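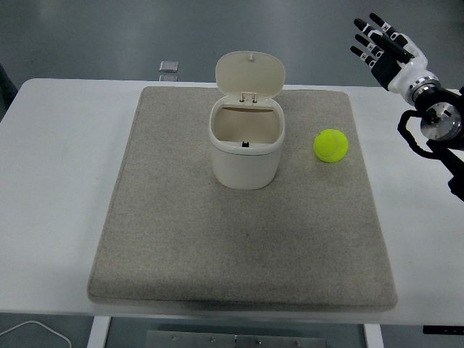

Went to the Droler taproom on Monday because three people told me it's the best beer stop in town. I have doubts. 1/

The board lists 19 taps. I asked for four of them and was told "that one's off" each time. 2/

Also the whole haunted cellar thing. The menu says a ghostly drayman has been seen there for 169 years. Seen by whom? The sign outside says 165. 3/

Flurina Ruchti wrote a leaflet on the old pub stories round here and the drayman isn't in it. The leaflet's on sale at the bar, which is brave of them. 4/

The Naris stout is decent, I'll give them that. Bit thin at the end. The "house" pale tastes an awful lot like Jeon's and costs more. 5/

Someone replied that it has 1,267 glowing reviews. I read a couple of pages. Half of them are about the parking. 6/

Might try again in October when the Ulosov dark is meant to be on. Meant to be. 7/7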